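Two Woods, One Countertop: Bontu Abera on Making Chopsticks

by Desta Kahsay
November 2020

Bontu Abera had a pot of coffee going before I had my coat off, and she was already talking about wood. She started Skandier in her kitchen in Tridorcombe with a borrowed block plane and a plan to make one nice pair of chopsticks for her brother-in-law. She kept going. By the end of this year she expects to have sold 600 pairs, nearly all of them to people who live close enough to pick them up.

"I wasn't even a woodworker," she says. "I was a person who cooked a lot of noodles and got picky about what was in my hand!"

What she got picky about was the tip. Store-bought pairs, she felt, were either too slick or too fat at the end, and she couldn't chase the last peanut around the bowl. So she sands hers finer and leaves the last inch without a heavy finish. She has me try two pairs on a dish of dry lentils, and I pick up a single lentil on my first go, which has never happened to me before and made me absurdly happy.

The wood comes from Haddad, a lumber yard across the river that sells her short offcuts by the bundle. She buys dark and light and tries to keep both going at once.

"If I do all dark for a week I stop seeing it," she says. "Put a pale one next to it and I notice the grain again. I notice my mistakes again, too."

That's why so much of the work happens on the counter, where she lays the sticks down side by side and starts matching. Length first, then color, then the feel of them between finger and thumb. A stick with no partner goes back in the jar and waits. One has been in there since spring.

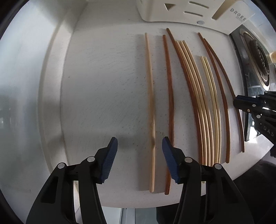

Dark and pale sticks laid out on the speckled countertop.

Some customers ask for mixed pairs, one of each color, and she loves those orders. Kalkidan Endale, who runs the supper club Gromilent, took 29 mixed pairs for her fall dinners and has asked for more in December — if the dinners can go ahead.

"Kalkidan told me her guests fight over them," Bontu says. "I said good, let them fight, I'll make extra."

She learned the oiling from Cormac Ó Riain, a spoon carver she met at a craft market. His advice was to use much less oil than she thought she needed and then wipe off half of that. She does 4 thin coats with a day between each. In damp weather it takes longer, and she has learned to tell people so before they pay.

I ask what goes wrong. Plenty, she says. Grain that runs out to the side will snap at the tip, sometimes after hours of sanding. The dark wood hides scratches until the oil goes on and then shows every one of them. The pale wood picks up marks from anything, including coffee (she moves my mug as she says this).

She has turned down one big order so far, for 3000 pairs, from a buyer who wanted them in six weeks. "I would've had to stop looking at each one," she says. "Looking is the part I like."

Next she wants to try a longer pair for cooking. Ataberk Avcı, her neighbor and most honest tester, has been asking for something that will keep his knuckles away from the hot oil. The first attempt was too whippy. The second is drying on top of the fridge, and I wasn't allowed to touch it.

Skandier pairs can be ordered by leaving a note at the Haddad front desk.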